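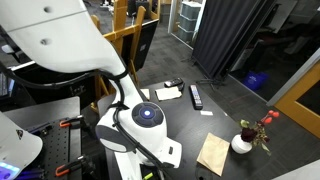
A remote control, a cell phone and a folded napkin share the tabletop.

Sodthorpe library declares war on things left on tables

The Sodthorpe library has a new rule, and it fits on an index card: whatever you put on the table, take off the table.

The Clear Top policy covers the reading room, the craft room and the long tables upstairs. Anything still lying out at closing goes into a gray bin behind the front desk, where it will wait 70 days for its owner. After that it goes to the Wike thrift store, if the thrift store wants it.

"We are talking about remotes," said Ekaette Effiong, the branch manager. "People bring TV remotes to the library. I have stopped asking why."

The bin took in 348 items between November and the end of the trial. Most were pens. There were also reading glasses, phone chargers, a casserole lid and enough paper scraps to fill two grocery bags. Phones are the one thing people come back for, usually inside the hour and usually at a run. Napkins have yet to be claimed.

Suleiman Bako, who runs the evening repair club, said his members had been unfairly blamed for the clutter. He then conceded that the orange-handled clamps were theirs, and so was the tape measure, and possibly the casserole lid.

"A table is for putting things on," he said. "I don't know what else they think it does."

Under the policy, clamps may stay on a work board between sessions if they are fastened down. Loose clamps go in the bin. Paper slips count as trash unless they have writing on them, in which case the desk staff have to read them and decide. Effiong said this part had been more interesting than expected, and that whoever wrote down a recipe for plum dumplings should come and finish it, as it stops at the flour.

Not everyone is won over. Omolara Obi, a regular in the reading room, had her bookmark binned while she was at the water fountain — staff say it was a receipt — and has written a letter on the subject that runs to four pages. The library has put the letter on file. It was left on a table.

The branch has spent $200 on Stilta trays, shallow ones with a lip, which sit at the end of each table for keys, phones and anything else that tends to wander. Tin-yau Kong, who works the late desk, said the trays were full by the second night and that things had begun to collect next to them.

The rule applies from May 2022. The bin can be looked through during opening hours, with proof of address and a fair description of the pen.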